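Drenero 2.6 review: trajectory logging and replay for small arms

Filed under Software, Control and Tooling
By Hanan Kassab

Drenero is a desktop tool for recording, trimming and replaying manipulation episodes on low-cost arms. It reads joint states from the servo bus, pulls one or more camera streams, aligns them on a common clock and writes the result to disk. Version 2.6 came out in January and replaces the old replay engine. I ran it for three weeks against a position-controlled arm with serial bus servos, a wrist camera and an overhead camera, mostly on pen-and-mug tasks.

Setup

Installation took 20 minutes, most of it spent on the camera drivers. The config is a single text file. Joint limits, servo IDs and camera indices go in by hand. There is a wizard, but it assigned the two cameras in the wrong order twice and I stopped using it. Calibration offsets can be imported from Erkura files, and the import respected sign conventions on all joints.

Recording

The default is 30 frames per second for video and 200 Hz for joint states. On my machine the joint loop held its rate with two cameras attached. With a third it started to skip, and the skips are logged only at debug level. They should be in the episode summary.

Time alignment is the best part of the release. Each frame gets a capture stamp and an arrival stamp, and the aligner uses the first when the driver supplies it. Median offset between gripper motion in the joint log and the same motion on the overhead view was 26 ms, well under what I had with Trenholm on the same hardware.

Replay

The old engine sent recorded positions straight to the servos. The new one fits a spline and resamples it to the control rate, with velocity and acceleration caps per joint. Motion is smoother and the wrist no longer buzzes at low speed. The cost shows up at contact. When the fingers close on a thin object like a pen barrel, the spline rounds off the last part of the closing motion and the grip comes out weaker than recorded. Takumi Noguchi suggested excluding the gripper channel from smoothing. The option exists (smooth_exclude) and is missing from the manual. With it set, grasp success on replay went back to what the old engine gave me.

Editing and export

The timeline view handled a project of 1336 episodes without trouble. Scrubbing is fast once thumbnails are built. Batch trim by gripper state works, though the threshold is global and should be per task. Export to the Sakamoto format wrote the wrist camera upside down if a rotation was set in the config. Rotate after export until that is fixed.

Verdict

Good recorder, good aligner, a replay engine that needs one undocumented flag. Worth the upgrade from 2.5 if you use more than one camera. Single-camera users can wait for the next point release.
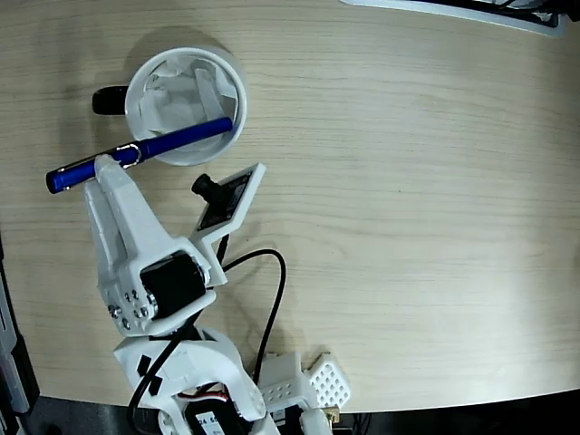 Can episodes recorded in 2.5 be opened in 2.6?
They open directly, but the joint data keeps its old arrival stamps, so the new alignment only applies to fresh recordings.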